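Search Pollby Reference

Clotden rule

The Clotden rule is a working guideline for enclosed cells in which two robot arms share one tabletop. It was drafted by Stefaniia Romaniuk and Marcus Thibodeaux and runs to 67 clauses. Each arm is assigned a home zone, and the overlap between zones is treated as shared space – only one gripper may enter it at a time. Loose parts are logged before each run.
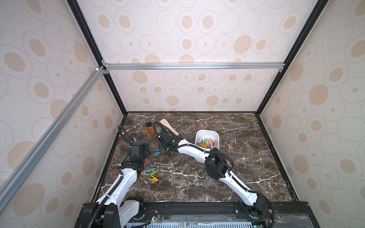
Cables must be checked through the full range of every joint. Clause 61 was withdrawn in May, and its text on wall coverings now forms an annex.

223 shares

Contact | Copyright Pollby | Back to top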